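The Gray One

My aunt's house in Tustbridge had one good closet, and after the funeral it became mine to empty. I got the closet because I was the one with no kids and no excuse. My brother got the garage. My cousin got the kitchen and finished it in an afternoon, mostly by opening drawers and saying "nope."

I drove down in November with a roll of trash bags and a thermos, and I had a plan, too! One pile to keep, one to give away, one for the dump. I'd told everybody I would be done by dinner.

Well. You should have seen that closet. She'd had shelves put in all the way up to the ceiling, and every shelf was cloth. Sheets, tablecloths, curtains from houses she hadn't lived in since before I was born, and then just fabric, yards and yards of it, folded over cardboard the way they do in stores. There was a bolt of yellow stuff with little boats on it that I remembered perfectly well. She made me pajamas out of it when I was six and I wore them until the knees went. So that went on the keep pile, and the keep pile was off and running.

By three o'clock I had given away one bath mat.

The trouble was the notes. My aunt pinned notes to things. Small squares of paper, blue pen, very upright handwriting. "Clegg, end of roll, 700 for the lot." "For the porch if we ever get a porch." "Shrinks!!" I'd pick up something perfectly ordinary, a pillowcase, ready to be ruthless about it, and there she would be telling me it was the one that didn't match. I ended up reading every single one, sitting on the floor with my back against the bed and my coffee going cold on the windowsill.

The gray piece was on the bottom shelf, behind the ironing board. I almost missed it. It was just gray, no pattern, nothing you'd cross a store for, and it had been pushed in there in a heap, so it wasn't even on cardboard like the others. Everything else in that closet had corners you could cut yourself on. I pulled it out and dropped it on the bed and went through it for the note.

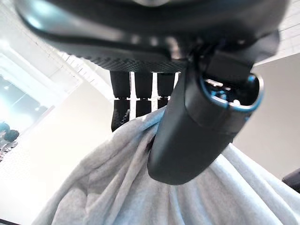

Gray cloth is hard to search, let me tell you. Every fold looks like the last fold. I kept losing my place and starting over from a different side, and I'd find the hem and follow it and come out somewhere I'd already been. I was sure there'd be a pin in it and I was sure I was going to find it with my thumb.

I did, too. I said a word she wouldn't have cared for.

The note said, "Zulholm. Do not cut."

Now, Zulholm I knew about, a little. It was the place she went the year she was 20, before my uncle, before the job at the Oron mill, before any of us. She took a boat there and she came back in the spring and that was the whole story, as told at Thanksgiving. If you asked her what she did there all winter she'd say, "Froze," and pass you the beans. My mother had theories. My mother always had theories, and they all had a man in them.

I turned the note over. On the back she'd written 1067, and under that, 1501. Just the numbers, one on top of the other, no dollar signs, nothing to say what they were.

I sat there a good long while with that. House numbers? Hers and somebody else's? I tried them as a sum and got something that meant nothing. I tried them as a time of day, and 1501 works, that's a minute past three in the afternoon, but 1067 doesn't work as anything. I even went out to the garage and asked my brother, who was up to his elbows in paint cans. He looked at the note and said, "Knitting?" and I said it wasn't knitted, and he said, "Well, then I don't know," and went back to his cans.

When I came in again it was getting dark and the bedroom had gone that flat blue color. I turned on the lamp. I had three piles on the floor that had stopped being three piles some time ago. And the gray thing was still lying on the bed where I'd left it, all humped up in the middle, like someone had just gotten out from under it.

So I folded it. I wanted it to have corners, like the others. I took two ends and shook it out and it was much bigger than I'd figured — big enough for a bed, or for two people on a cold boat if they were friendly about it — and I did it her way, in half and in half again, smoothing with the side of my hand. It smelled of cedar, and a little of the ironing board. I pinned the note back on, in the same two holes.

My cousin called to ask if I was done. I said nearly. She said the van could take whatever I had by the front door in the morning, and how many bags was it, and I looked at the bath mat.

"It's going to be a small load," I said.

I slept there that night, since I'd missed dinner and it was too late to drive. All her blankets were in the other room under my brother's boxes. I lay on top of the bedspread in my coat for a while, being sensible. Then I got up, took the pin out again, set it in the saucer with the note where I wouldn't step on it, and unfolded the whole thing.

It was a lot warmer than it looked.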